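Open day at the Tiedemann mill, Erthorpe

I do love an old mill, and Zoia Kobzar kept us a good two hours among the looms (I'd happily have stayed for four!). She let us handle the linens and wools, and talked so fondly about plain weave.
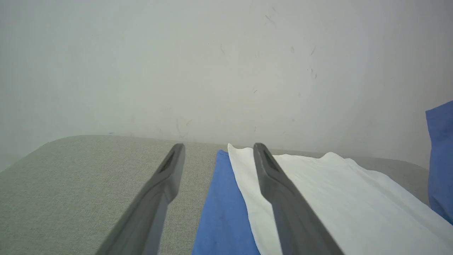
The dye room

Steamy, noisy and wonderful. They keep 51 shades on the wall, and blue is still the one people ask for most, for shirts and furniture alike.

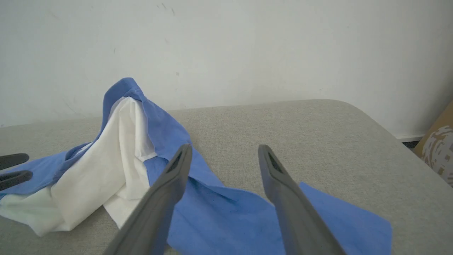

Can you buy fabric on the day?

The remnant shop by the gate stays open until the last tour ends, and it takes cards.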